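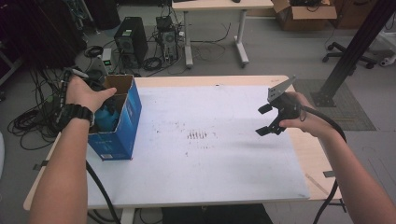 Ulthorpe Cat List Digest, Vol 18, Issue 128

From: Leonilde Barros
To: the list
Subject: Re: microchip scanner, and who has it

On 8th August, Kairys wrote:
> Does anyone know where the chip scanner went? A gray tom has
> been eating on my porch since February and I'd like to know
> if he's somebody's before I get him fixed. Also, is the
> Prultix database the only one I need to check?

I have the scanner. It's been in my glove box under the napkins, and I'm sorry. You can pick it up any evening after six.

Prultix won't cover everything. Chips get registered all over the place, or never registered at all, so start with a lookup that searches several databases and then call whoever comes up. Scan him slowly, shoulders first, then down both front legs. Chips wander. So do toms, but you knew that.
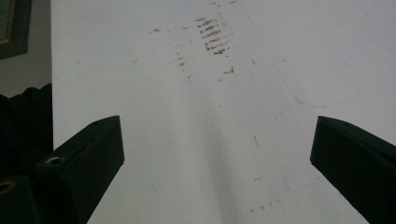

White surface, close up.

If he has no chip, the clinic on Heltetura Road will neuter him and chip him in one visit. Bring him in a carrier with a towel over it, and don't believe him when he acts calm in the parking lot. Mine acted calm right up to the door.

Please also put up a found notice before you book anything. My last one had 300 views and two replies, one of them asking if I also had a couch.

Leonilde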